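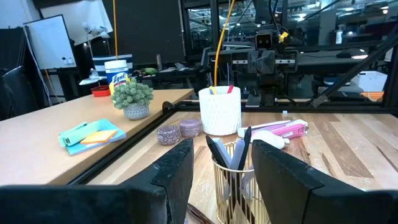 Roletti wire pen cup, gold - three stars

I held out against the gold wire desk stuff for a long time. Every office supply site has been pushing it for years, usually photographed next to a cup of coffee and a notebook with nothing written in it. Then my old mug cracked in December and the Roletti was the cheapest thing that would ship with the printer paper, so now I own one.

The listing calls it "a statement organizer for the modern workspace." It is a cup. It is made of thin vertical metal rods with gaps between them, and you put pens in it. I have had mine for 138 days and I can't say it has made a statement.

What it does well first. It stands up straight and has yet to tip over on me, even with three dark pens or markers and a pale gray one all leaning at angles. The color hasn't rubbed off where my hand grabs it. You can see what's in there through the sides, which I thought was a gimmick and now sort of like. Dust falls through instead of collecting in a gray felt at the bottom the way it did in the mug.

Now the complaints. The listing claims it holds 46 pens. I would love to meet the person who got 46 pens in there. I gave up at 13, and by then I couldn't pull one out without bringing its neighbor along. Four or five is the comfortable number, in which case you may as well use a glass from the kitchen.

The gaps are also a problem if you own anything skinny. Mechanical pencils slide a tip out between the rods and hang there at an angle. Paper clips, forget it. I keep small things in a couple of little round tins on the table instead, one dark red and white, one mauve pink, and those do the job better than any "accessory tray" Roletti would like to sell you.

And it can't take a highlighter and a glue stick on top of the markers without turning into a wrestling match, so the pink and white highlighter mostly lives flat on the wood beside it. Maybe yours will be tidier. I doubt it.

For comparison, I also have a white cup with a raised diamond pattern, sold by Stavora. Solid sides, so no pencil tips poking out, and you have to look in from the top to see what you've got. It looks less like a hotel lobby. If I could keep only one I'd keep the white one, though I admit the gold gets the compliments. The Drolis version of the wire cup looks identical to the Roletti in the store photos and costs a little more. I haven't tried it and don't plan to.

About those ratings - the page shows 1608 reviews and nearly all of them are five stars. I read a couple of screens' worth. Most say "so cute" and several were written the day it arrived. Cute is fine. It doesn't tell you much about a pen cup.

Would I buy it again? At the sale price, probably, if I needed one that week. At full price, no. Goh has plain ones without the gold finish, and I'd look there first.

One more thing, the price sticker is on the bottom and leaves a gummy ring. Take it off with rubbing alcohol before you set the cup on a wood top.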